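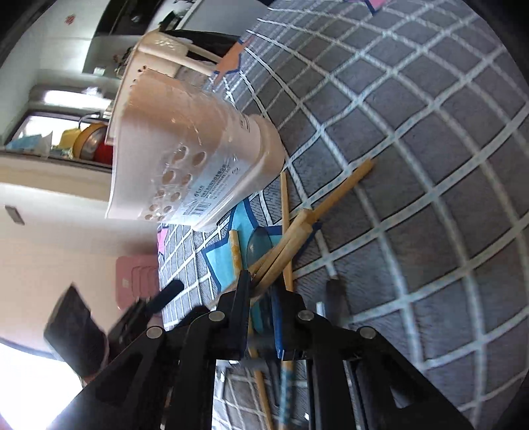 March 23, 2019
Madder bath, second series

I repeated the cotton samples today with the madder root from Liu. The root was chopped more finely than in the first series, so I put it in a cloth bag before soaking. The powder still came through the bag and left small dark points on the fabric.

Dry weight of the cotton was 184 g. Alum was 8 percent of this weight, the same as before. I kept the bath at 54 degrees and was careful with the heat, as the first series went brown when I left it too long on the big burner. The color now is a clean brick red, a little more orange than I wanted. 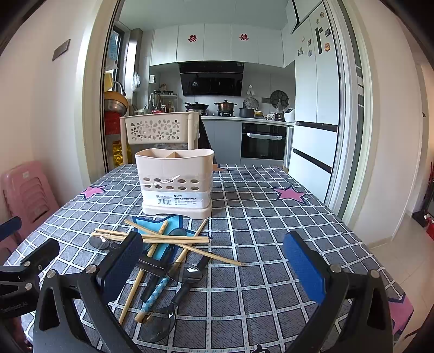 Duleneck Natural Dye Workshop

The water is my main suspicion. The first series was made with tap water from Nenville, which is hard, and this one with rain water from the barrel. For the next bath I will add chalk to half of the samples and leave the other half without it. Please do not empty the jar with the white lid, it is the chalk.

The Fastier soap is good for the final wash, but two rinses are not enough. After the third one the water was clear.

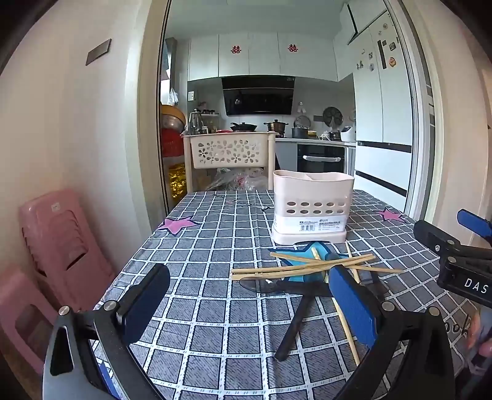 Stirring needs more attention than I gave it. I turned the fabric only at the start, and the folds stayed pale on the inside. My old stick has a split end and pulled two threads out of the sample. A long rod with a rounded tip, like the black one over the tablecloth, would be kinder to thin cotton, and I want to try this shape in the next bath. The fabric must also be completely wet before it goes in.

Still open: the light test. One strip of each color is in the south window, half covered with card. I will compare them in June.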